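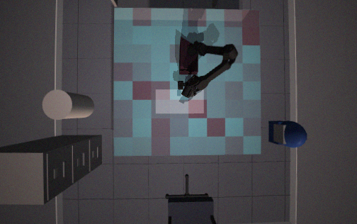 Drellville to test cheaper winter bus to Trerbridge

December 2018

The town of Drellville will lower the fare on its bus to Trerbridge from January, and will add two departures in the evening, the municipal transport office has confirmed. The trial shall run until the end of April. After this the council will decide if the line stays as it is, returns to the old schedule or is stopped completely.

The last possibility was on the table already in the fall. The bus has lost riders for several winters, and the number of people who hold a monthly pass has fallen under 500. When the line was opened, the office hoped for 1,000. It has never come to this number, also not in the good years when the sawmill at Boltovside worked with two shifts.

From the first working day of January a single ticket on the full distance will cost $6, for adults and for seniors. Children under 12 ride free if an adult is with them. Until now the price depended on the number of zones, and a passenger who travelled from the Drellville arena to the hospital in Trerbridge had to pay for three of them, even when the bus touched the middle zone for only one stop. Many people found this unjust, and the drivers had to explain it again and again.

The monthly pass will cost $100. It is valid on all departures, also on the Saturday bus, for which one had to buy a supplement before. Who has already a pass for January at the old price can exchange it at the counter in the town hall and will receive the difference in cash.

"We had a tariff that was correct on paper and that people didn't understand," said Henrike Kleinschmidt, who leads the transport office since last spring. "I took the bus with my own mother in my first week here, and I bought the wrong ticket for her. I thought, if I can't do it, then we have a problem."

The two new departures leave Trerbridge at 8:15 and 9:45 in the evening, Monday to Friday. At the moment the last bus goes at 6:20. This is too early for the evening classes at the college, too early for the visiting hours at the hospital and too early for the shops in the week before a holiday. It is also, as several riders have written to the town, too early for anybody who works in a kitchen.

In the other direction nothing changes in the evening. The vehicles for the late departures will drive empty to Trerbridge, a point that was criticized at the meeting of the council. Two members asked why the town pays for a bus without passengers when it could take some. Kleinschmidt answered that the garage has to move the vehicle in any case, and that a timetable in both directions would need a second driver with a full break on each evening. She promised to look at it again when the first figures are available.

The route itself will be a little different. The bus will not turn any more into the lot behind the curling club, where it lost up to four minutes in heavy snow. The stop moves to the main road, on the side of the pharmacy. There is a shelter, but no light yet. The town has ordered a lamp, and it should be mounted before Christmas if the ground is not frozen too deep for the cable.

Passengers from Boltovside are not happy with another change. Their second stop, at the old weigh station, will be served only on request. Who wants to get on there has to call the office until noon of the same day. For getting off it is enough to tell the driver. At the information evening in the Boltovside school gym a retired mill worker stood up and said that he had waited at this stop for 30 years and had never yet needed a telephone for it. He received a long applause.

The office replied that on most days nobody gets on at the weigh station. The bus must leave the highway for it, pass the railway crossing and come back over the same crossing. If a freight train stands there, the connection in Trerbridge is lost for everybody. The calling rule will be kept for the trial, but the office will write down each request, and the stop could come back as a regular one in the spring.

There was also a discussion about the vehicles. The line is driven at present with two older buses, from which one has a lift for wheelchairs and one doesn't. Until now it was a matter of luck which one came. In the new timetable the departures with the lift bus will be marked, and it will be used for the morning trip to the hospital and for the return trip in the early afternoon. A third bus, rented from the neighbouring district, covers the evenings. It has a lift too, but a rather steep middle aisle, and the office recommends to tell the driver if one needs more time.

The company Shimada, which has its warehouse at the entrance of Trerbridge, will pay a part of the pass for its employees. The site manager had asked for a late bus for a longer time, because the second shift ends at half past nine and many of the workers live in Drellville. They came up to now in shared cars, and in bad weather some had to stay overnight with colleagues. The 9:45 bus will make an additional stop at the warehouse gate. This stop is open for everybody, the office says, but the path to it from the road is private and isn't cleared on weekends.

How much the trial costs was a question that came several times. The town has put money aside for it from the road budget, where a bridge repair was moved to the next year. The exact sum will be published together with the budget in January. Kleinschmidt said only that the lower fare alone is not the expensive part. "The expensive part is the evening. A driver must be paid if three people sit in the bus or thirty."

She did not want to name a number of riders at which she would call the trial a success. In the council there are different opinions about this. Some members would be content if the decline stops. Others want to see clearly more passes sold by the end of February, or they will propose to stop the evening trips earlier. A motion to fix such a limit now was rejected, but with a small majority.

In Trerbridge the plan is received in a friendly way. The town there doesn't pay for the line, but it will give a heated waiting room next to the former ticket hall, open until the last bus has left. In past winters the passengers waited under the roof of the bakery, which closes at five. The bakery has said it will now try to stay open one hour longer on weekdays, at least in January.

Opinions at the stop in front of the Drellville town hall were mixed this week. A student of the college counted on her fingers what she would save in a month, and was satisfied with the result. She also will be able to stay for the laboratory course on Wednesday, which she had to leave always before the end. An older couple was less convinced. They go to Trerbridge only for the doctor, and for them, they said, the cheap zone ticket to the first stop behind the river was better. With the new fare they pay the same as everybody, also when they ride only half of the way.

For short trips inside Drellville the old town ticket stays, the office pointed out afterwards. It is sold by the driver and can be used up to the river, but not over it. The couple's doctor is unfortunately on the other side.

The new timetable is available on paper at the town hall, the library and both pharmacies, and will be hung out at all stops before the holidays. On December 25 and 26 and on New Year's Day there is no service. On December 24 and 31 the last bus leaves Trerbridge at 4:20 in the afternoon. The evening departures begin only with the new year, so please do not wait for them before.

Questions and requests for the weigh station stop are taken by telephone at the transport office, on weekdays from eight to four – the line is closed between noon and one. Written comments on the trial can be handed to any driver or thrown into the letter box beside the main door of the town hall. The office will collect them until the end of March and present them to the council at its first meeting in April.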